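Skukus公司Gidville工厂启用协作机械臂，员工告别反复弯腰摆放的日子

（Gidville讯）Skukus公司今天高兴地宣布，旗下Gidville工厂的备料车间已于十一月正式启用2台协作机械臂，承担小件物料的抓取、对位和叠放。这个项目在内部叫做Tulell，从最初几位老师傅在午饭桌上的念叨，到如今真正走进车间，前后花了不少工夫，也得到了许多同事的耐心帮助，公司在此向大家道一声感谢。

在过去，备料岗位的同事每个班次要亲手摆放2000件小料，动作不重，可一天下来，手腕和肩膀总是酸的，遇上赶货的日子，连喝口热水都得掐着时间。Tulell项目组一开始就和班组坐在一起，把哪些动作最累人、哪些环节非得靠人的眼力和经验，一项一项聊清楚，然后才动手编写程序，先拿彩色方块练习叠放，再慢慢换成实际物料。
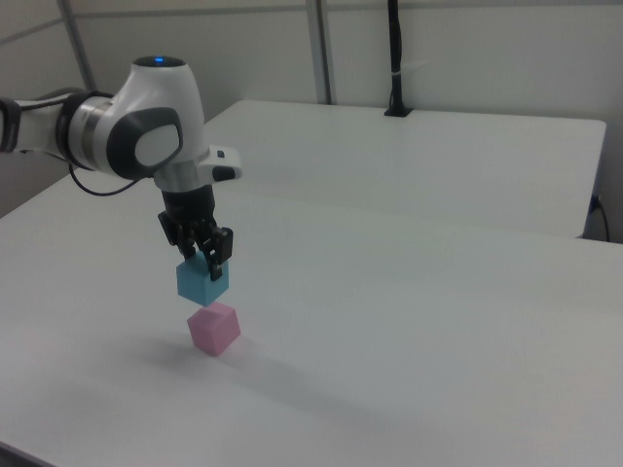 岗位上的变化，是大家最关心的事，公司也愿意在这里讲得细一些。备料车间没有减少一个岗位，原来负责摆放的5位同事全部留任，经过培训后转做来料检查、程序调整和设备日常保养，工资级别按新岗位重新核定，只升不降。夜班的交接时间也作了调整，晚上十点以后不再安排连续摆料，让家里有老人孩子的同事能多一点休息。

培训就在车间旁边的小教室里进行，每期2周，由班组长和工程师一起带课，没有接触过编程的同事也可以报名。不少人起初有些拘谨，担心按错了键，课上便特意留出时间，让每个人都亲手教机械臂走上几遍，慢慢地也就熟悉了。

Skukus公司表示，接下来会继续听取各班组的意见，再决定包装车间是否采用同样的做法。Gidville工厂欢迎本地的同行和职业学校前来参观交流，有意者可与工厂前台联系，预约时请注明人数和希望到访的时段。

Skukus公司 企业传讯部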